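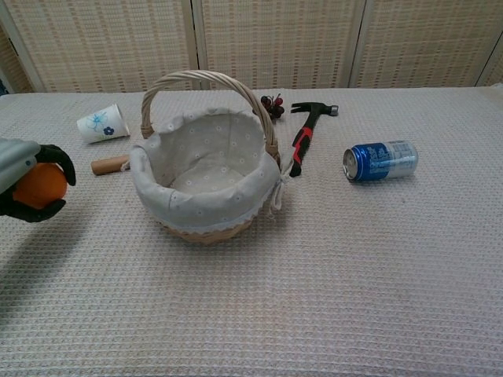
Week two with the Gralleck hand kit, so a quick one before I forget it all. Two hands, arms, cabling, software on a stick, 1166 quid for the pair from Aritar. Soft round things first. The orange sits fine between the black rubbery fingers, one over the top and one underneath, and I've been happy with that grip from day one. Hammer is next on the list. Not looking forward to the hammer.

Set up took 60 minutes, manual said 32. Manual is rubbish btw, page on cable routing is missing alltogether. Support did answer, same day, fair play.

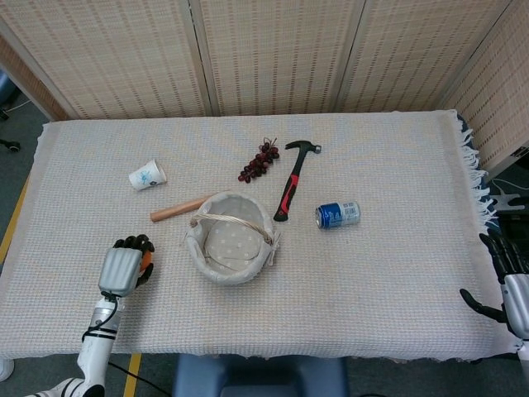
Reach is what I'd moan about. You want the table close and the stuff kept to the middle, and even so I keep shuffling things. Cable is my other gripe, it loops round the arm by the wrist and I don't love it there. Fingers close right round an orange thing that small though, only a bit of it peeking out, and the Dondivus set I tried in October never managed that.

Would I buy again? Probaly. The Vieira one is 600 cheaper but single hand only. More when I've done the can and the paper cup.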